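Verkotmont, 10 July 2024

**Hasden Signs opens its lettering workshop to small shops and home businesses**

Hasden Signs is delighted to announce that its made-to-order lettering service, until now reserved for larger trade jobs, is open to anyone with a door, a gate or a shop window to put a name on. Orders can be placed at the workshop in Verkotmont or by post, and a single letter is as welcome as a whole frontage.

The new range is called Bunting, after the lane where the workshop stands, and it has been great fun to put together! It covers cut-out letters, painted numbers and hanging panels, all made in the same building from first sketch to final coat. There are 13 stock colours to start with, and we will happily mix another if your front door is a shade we haven't met before.

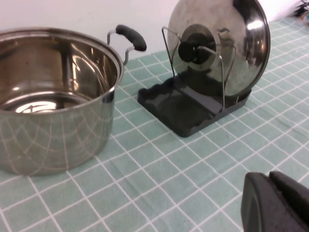 Letters come in two thicknesses. The thinner one suits indoor walls, counters and menu boards, while the thicker one is meant for outside and casts a lovely soft shadow when the sun comes round. Both are supplied with a paper template, so that you can tape the whole name up, stand across the road and have a good look before drilling anything. We ask everyone to try this — spacing that looks perfect on a bench can look quite cramped from the far pavement.

We have also spent a good part of the year on a new typeface, Sekine, drawn for short names that have to be read from a moving car. It has open shapes, a generous lower-case "a" and a figure 7 that can't be mistaken for a 1. Sekine is included in the price of any Bunting order, as are our older faces.

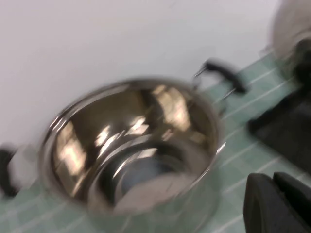

One bakery that tried the letters early on wrote to say that delivery drivers had stopped going to the house next door, and asked whether the same style could be had for the side entrance as well. It can, and matching pieces may be added to any order later on, as we keep every drawing on file.

Prices start at £179 for a house name of up to eight letters. A full shop name for a small frontage, with template, fixings and a painted backing panel, is £699. Fitting is extra and depends on the building.

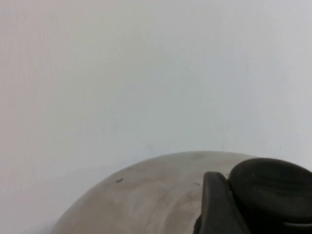

Colour is the question we are asked most, and our advice is to begin with the wall. A plain off-white wall is kinder than people expect: it will take a deep green, a brick red or a good strong navy without any fuss. Look at it at more than one time of day, though, as a white can lean towards pinkish beige on one side and a cooler, bluish grey on the other, and pale letters may fade into it. Painted sample chips are free to borrow from the workshop for as long as you need them.

Orders for the Bunting range are open now. Anyone hoping to have a new sign up before winter should send us their wording by the start of October.

**Notes for editors**

Hasden Signs makes painted and cut-out signs for shops, cafés, farms and homes. Samples of the Bunting range and a printed sheet showing the full Sekine alphabet can be sent to publications on request.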